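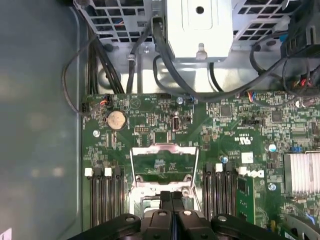
The first claim Cinance makes for its teardown cell is that it needs almost no looking after. The second, a page further into the same brochure, is that a service contract is strongly recommended. I went to the Filus recycling plant in June to find out which page to believe.

Filus takes in retired office computers and strips them for parts worth reselling. Memory comes out, then processors, and the boards go to a buyer who wants them whole. The company put the cell on the line to do the fiddly part of that work, and it can do it. I watched it go into one open Dell tower after another with its two black fingers and stop over the processor socket, and I'll admit the approach is lovely to see.

What the brochure skips is the morning. Before the first machine goes in, a technician spends 40 minutes on setup. The fingertips get wiped and checked for wear, since a worn tip slides on a memory latch. The wrist camera's lens is cleaned. Then the gripper is sent to a reference chassis and asked to find 4 points on the board. If it misses any of them, the whole routine starts over. On the day I visited it missed one, twice.

Cables are the real trouble. A desktop that has spent years under a desk has been opened by somebody, and whoever it was put the wiring back wherever it fit. A thin black lead looping over the side panel is nothing to a human hand. To the cell it is a reason to halt and wait. The software, called Onu, is supposed to plan around such things. In practice the technician reaches for a roll of tape and holds the cables back before the chassis goes on the table, a step that appears in no document Cinance would show me.

Cinance says the next version of Onu will fix this. It said so about the current one too, according to the plant's own maintenance log, where "cable stop" is the most common entry by a long way.

There is a rival. Nondine sells a simpler rig with a fixed clamp and no camera at all, and it leaves the socket and the latches to a person. Filus tried one for 3 weeks. It was slower on a good day and needed a lot less coaxing on a bad one. The plant sent it back anyway, partly because the Cinance cell was already paid for.

Does the thing earn its keep? Filus would not share its numbers. The log I was allowed to read covers stops and repairs and leaves out what they cost. When I left in the afternoon the cell had halted again, and the technician was already walking over with the tape.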